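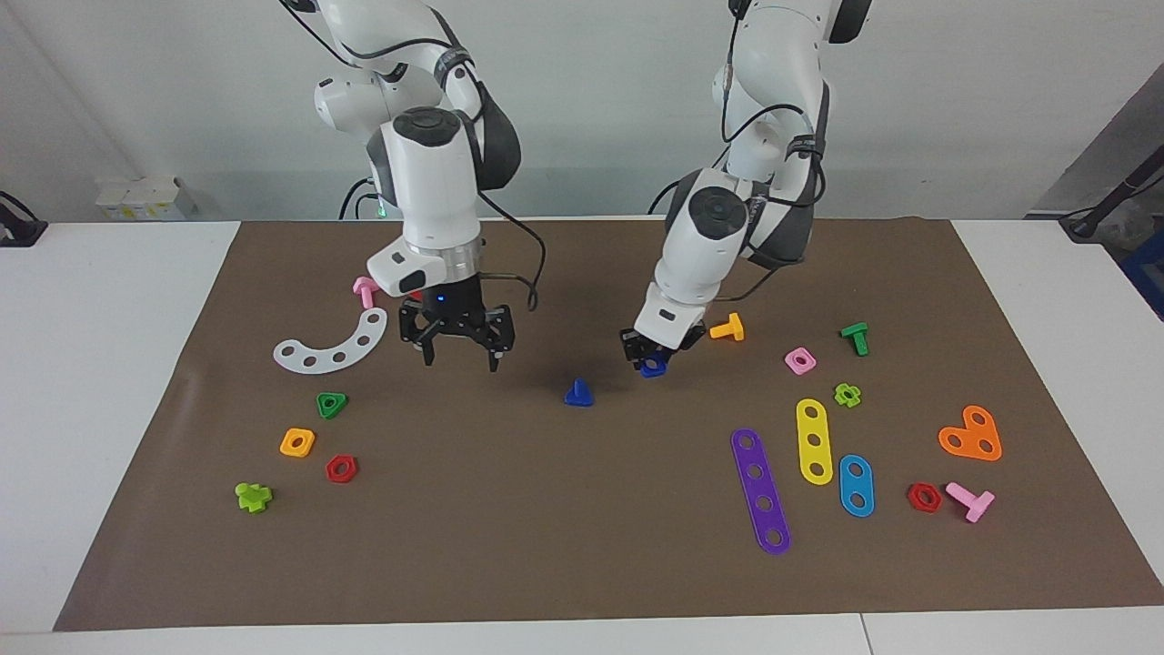
3. Materials and Layout

3.1 The parts

The study used loose parts from a toy construction set in the Juvota series. Sets of this type are sold for preschool and early elementary use, and their pieces are large enough to be picked up one at a time by a young child. The set was treated as a pool of individual parts. No model was to be built from it, and the printed building cards were removed before the first session and kept by the second author.

Each part was given a working name made up of a color, a shape and a type, in that order. Several of the names can be matched to Figure 1: the green triangular nut, the orange square nut, the red hexagonal nut, the pink T-shaped peg, and the white curved plate with its row of round holes. Working names were used in all records and were never read aloud to the children. Earlier work at the center (Pritchard and Foulkes, internal report) had shown that once an adult says "hexagon," most children in the room will repeat it, whether or not they would have chosen that word on their own.

The full pool held 39 parts. These fell into three types for purposes of coding:

Nuts. Small pieces with an outer shape that can be told apart by the number of sides. A nut was coded for color and for outline. The hole was not coded.

Pegs. Pieces meant to pass through a hole. The T-shaped peg was coded as a peg even when a child used it as a handle, a hammer or a figure.

Plates. Flat pieces with rows of holes, straight or curved. Curved plates gave the coders the most trouble. Children called them bridges, moons, bananas and smiles, and the same child would sometimes change the name when the plate was turned around.

Parts that did not fit one of these types were left out of the pool. Two coders, Nerys Penry and Jinlong Ye, assigned the types separately and then met to settle differences. The only lasting disagreement concerned a short connector that could pass through a plate and also receive a peg. It was withdrawn.

3.2 Color and shape

Color and shape were allowed to vary freely across the pool. It would have been possible to use a balanced set, in which every outline appears in every color, and this approach has clear benefits for analysis. We chose to keep the parts as they are sold. Teachers who use construction toys do not have balanced sets, and the sorting problems that children meet in a classroom come from uneven ones. A child who groups by color will often end up with one very large pile and several piles of a single part. A child who groups by outline meets the opposite difficulty, as plates have no obvious place among triangles, squares and hexagons.

The cost of this choice is that some combinations are missing. Where a color occurs in only one outline, a child who places those parts together could be following either rule. Such placements were marked as ambiguous and are reported apart from the rest in Section 5. They were not shared out between the two rules.

3.3 The mat and the table

The arrangement used throughout was a large, flat, rectangular mat laid on a white table, as in Figure 1. The mat is plain brown. It covers most of the tabletop and leaves a white margin that is easy to see against it. In pilot work with a patterned mat, several children lined the parts up along the printed shapes, and the resulting groups said more about the mat than about the parts.

The edge of the mat served as the boundary of the working area. Parts resting on the brown surface were counted as placed. Parts on the white margin were counted as set aside, and a part lying across the edge was coded by the side on which the larger portion lay. Children were told only that the mat was "the place for the pieces." Most kept to it without a reminder. A small number used the margin as a group of its own, usually for parts they did not like or could not name, and this was recorded in the notes.

3.4 Laying out the parts

At the start of a trial, a selection of parts was scattered across the mat. "Scattered" has a fixed meaning here. The parts were laid out so that none touched another, none stood on end if it could lie flat, and no two parts of the same color were placed side by side on purpose. Pegs were laid on their sides. Curved plates could face in any direction. Small nuts were permitted to lie fairly near one another, as happens when parts are poured from a box, provided that space could be seen between them.

The selection changed from trial to trial, but always included at least one plate and at least three nuts with different outlines. Trials without a plate had been tried in the pilot and proved too easy: the children sorted by outline at once and asked what came next. With a plate on the mat, they tended to slow down, and many talked to themselves while deciding where it should go. This talk forms a large part of the record discussed in Section 4.

Delyth Lewis checked each layout against a written list before the trial began. If a part was found to be missing, the trial was put off until a replacement had been located. Parts with visible damage were retired and replaced with the same part from a second, identical set.

3.5 Participants and sessions

Thirty children took part, each with the written consent of a parent or guardian. Sessions began in January and were completed before the coding manual was closed on Sep 14, 2021. Each child attended three sessions. The first was a period of free handling with no request to sort. In the second, the child was asked to "put together the ones that go together." In the third, the same request was made, and the child was then asked to do it again in another way.

The wording of the requests was kept short and was not changed. If a child asked what was meant by "go together," the adult replied, "However you think" — and said nothing further until the child had moved at least one part. Finished arrangements were recorded on a paper grid matching the mat, with the working name of each part written in its square. The grids, and not the spoken answers, were used as the primary data in the analysis that follows.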